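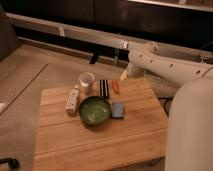 August, week three of the new routine

Up at 6:30. Washed with the Indix cleanser and lukewarm water, patted dry, put on the Zetora cream while my face was still damp. The patch beside my nose is less red than it was on Sunday night's mirror check, but my chin is flaking again. I think I'm using the retinol too often. I'll go back to every third night and see.

Irja Väisänen called at lunch. She has had dry skin all her life and she thinks I should drop the toner. She said to put plain ointment on the flaky spots before bed and leave them alone. I have half a tube of Furnival in the drawer, so that costs me nothing.

Went to the drugstore after work for sunscreen. The Stultum one I like is now sold in a 200 ml bottle only. Bought it anyway. It goes on white but sinks in if I wait before getting dressed. I still forget the backs of my hands, and they look older than my face does. Put some on in the car.

Slept 8 hours last night, the first time this month. Less puffy under the eyes this morning. Could be the sleep, could be no salty soup at dinner.

Evening: cleanser, cream, ointment on the chin. No retinol, no toner. The cream stings a little on the left cheek where I scratched it. Need to cut my nails. Also need to change the pillowcase, which I meant to do yesterday.

Ask at the clinic about the brown spot on my temple. Appointment is at 3:15, bring the old prescription.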